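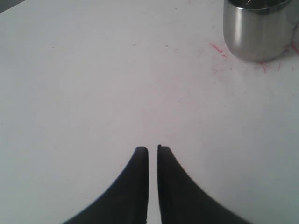
News Archive Subscribe Events Contact

Newsletter > Home Life > Clutter

Does clearing your desk really help you work?

Every March the same advice lands in my inbox. Clear your desk, clear your mind. Take everything off, wipe it down, put back only what you need, and by Thursday you'll be answering emails like a person who sleeps eight hours. I've followed this advice more times than I want to admit, and I'd like to know who keeps checking whether it works.

This spring's version comes from Kiteo, which sells a monthly plan for people with messy work spaces. You get a short video every morning, a checklist, and a set of boxes in the mail. The boxes are fine. They're boxes. The claim that goes with them is that people who finish the plan get 20 percent more done in a week. I wrote and asked how that was measured. The reply, which was friendly, said it came from members who filled in a form at the end of the month and guessed.

Think about who fills in a form like that. They paid for the plan and stuck with it to the last day, so they're hardly going to report that they got the same amount done as before, only with fewer pens. The people who gave up in the first week and went back to working next to a pile of mail never saw the form. I asked how many of those there were and didn't get a second reply.

I don't think Kiteo is crooked. I think it has done what most of this business does, which is take a thing that feels good and hang a number on it. A clear desk does feel good. I cleared mine before writing this and enjoyed it for most of a morning. I also spent that morning hunting for a phone bill I'd have found in ten seconds under the old system, the old system being that the phone bill was on top.

Naa Atinga has run the office at Quaye, a small bookkeeping firm in Estholm, long enough to have lived through three clean desk policies. The first was about looking nice for clients. The second was about privacy, and she has no quarrel with it: other people's tax papers shouldn't sit out overnight. The third was about focus, and that's the one she laughs about.

"We had people putting everything in a drawer at five and taking everything back out at nine," she told me. "The focus was mostly on the drawer."

She did notice one thing, and I'll pass it on for what it's worth. The staff who liked the policy were the ones who had tidy desks before it started. The ones who didn't, didn't, and their work was neither better nor worse once the memo went round. One of her best people keeps his papers in a heap and can pull out any page you ask for. She has stopped bringing it up with him.

I can hear the objection. Surely there's research. There is some, and I've read a fair bit of it, and it's a lot more careful than the people who quote it. You'll find a study where students in a neat room did one thing and students in a messy room did another, and then you'll find it turned into a headline about how mess makes you eat cookies or turns you into a genius, depending on who's selling. An afternoon in a strange room isn't the same as years at your own desk. I wouldn't change how I work over it, and I certainly wouldn't pay for a box.

What bothers me more is the way the advice shifts the blame. If you're behind, it must be the desk. It couldn't be that you've been handed two jobs, or that your day is chopped up by meetings, or that the form you're filling in was designed by someone who has never had to use it. A desk is a handy thing to blame. It's right there and you can fix it before lunch.

Tharushi Gunawardena, who reads this newsletter and sends me better arguments than I usually print, thinks I'm being unfair. She works from a corner of her kitchen in a small apartment and says clearing the table is the only way she can tell that work has begun. When the laptop goes away and the plates come out, it's over. "I'm not claiming it makes me faster," she wrote. "I'm claiming it lets me stop."

I have no answer to that, and I notice it's a much smaller claim than the one on the Kiteo website. It costs nothing, too. If that's what tidying does for you, please carry on. My complaint is with the percentage.

If you're tempted by one of these plans anyway, try this before you pay. Pick a week and write down at the end of each day what you finished. Don't tidy. The next week, clear the desk every evening and write the same list. Compare them. It isn't science, and a bad cold or a school holiday will ruin it, but it's already more than the ad is based on. I did it in January. The lists looked the same to me, and in the second week I lost a checkbook, which has still not turned up.

Next issue: the Jasau sleep lamp, which promises to wake you "the way nature intended." I've been using it for a month and I have questions.

Comments

deskbound_in_ohio
The drawer thing is exactly my office. We had to label the drawers in the end so people could find their own stuff in the morning.

Marge P.
I did the Kiteo plan last year and liked it, but I'd agree I was guessing on the form. There was no box for "no change," for what that's worth. It started at "a little more."

R. Tolland
Disagree. A messy desk makes me anxious and anxious people don't work well. You don't need a study for that.

deskbound_in_ohio
R. Tolland, sure, but then it's true for you. She's complaining about the ad.

Lin
Have you looked inside the printer tray for the checkbook? That's where mine was.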